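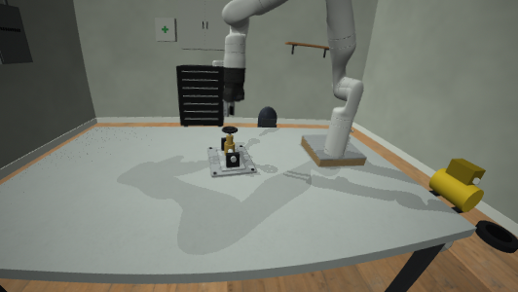

Home | Essays | Meetings | Print Exchange | Contact

Judges should look at prints before titles

4/18/20
By Ratih Ginting

Our club's annual competition took 248 prints last September, and every one was announced by its title before the judge had looked at it for more than a second. I think we should stop doing this.

A title tells people what to see. When Gilang Goh entered a plain picture of a wet road in Culandale, he called it "Leaving." The judge talked for two minutes about loss and gave it a first. I like the picture. I also think that with "Road, Culandale" on the label it would have been sent back with a remark about the empty foreground.

The club at Flarnedmont reads titles only after the score is given. Their members grumbled at first – some of them put real work into their titles – but they have kept the rule for three seasons. 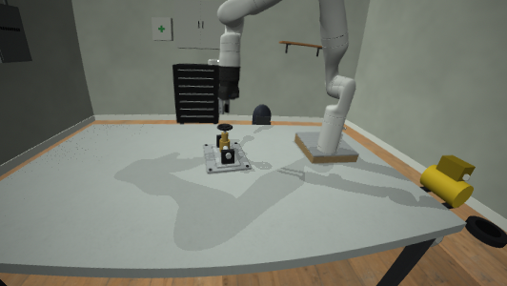 What I would change

Give the judge the print and a number. Let the score be written down, then read the title out and let the judge say whatever comes to mind. The comments can still be about the words, and the marks will be about the photograph.

I would make an exception for the documentary class, where a caption is part of the work and a viewer may need to know the place and the event. A limit of 54 words there would be plenty.

The rule could be tried at the spring print evening, where only the club shield is at stake. I will bring it up at the next meeting.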